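Kinar Floor Pickup Project
Progress report to the Estisbridge Fund, reporting period ending July

1. Status

Work on the two-arm pickup task continued at the Obura site. We had planned 12 sessions for the period and completed 8. The remaining sessions were put off after the left arm fault described below. No one was hurt and the building floor was not damaged.

2. The fault

During a floor-level pickup run, the left arm kept moving down after its fingers had touched the tile. The controller should have stopped the arm at contact. It did not, and the arm pushed against the floor until the operator pressed the emergency stop. The gripper mount was bent slightly and one finger pad had to be replaced.

We went through the logs the same afternoon. The force reading from the left wrist had frozen at its last good value shortly before contact. The controller took the frozen value as valid and saw no reason to stop. The cause was a worn cable connector at the wrist, made by Rarnetti, which lost signal when the arm was stretched low and forward. The right arm uses the same part and showed early wear in the same place.

The larger problem is in our own software. A sensor that stops updating should be treated as a failed sensor, and ours was not. We had a check for readings out of range but none for readings that stay the same.

3. Corrective work

Both wrist connectors have been replaced and the cables rerouted with more slack. The controller now halts both arms if either force reading goes 100 milliseconds without an update. We also lowered the top speed for any motion close to the floor – this adds time to each pickup, and we accept that for now. 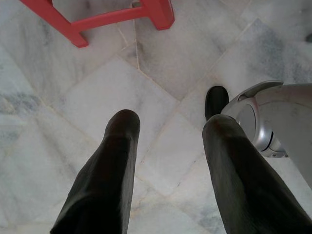

Wrist camera view at floor level, with the second gripper at right.

The new stop was tested by unplugging the sensor during slow downward moves over a foam block. It stopped the arms in all 10 trials. We have not yet repeated the test at normal working speed, so the speed limit stays in place until that is done.

One related item is still open. The two grippers can be commanded close to each other near the floor, and the collision check between them relies on the calibration done before the mount was bent. The left arm has been recalibrated. The joint check of both arms is still to come, and until then one arm must be parked before the other goes down.

4. Budget and schedule

Parts were paid for from the repair line and no extra funds are requested. The missed sessions will be moved into the next period. The final task report will be late as a result, and we ask the Fund to agree to a one-month extension. A revised schedule will be sent once the joint check is finished.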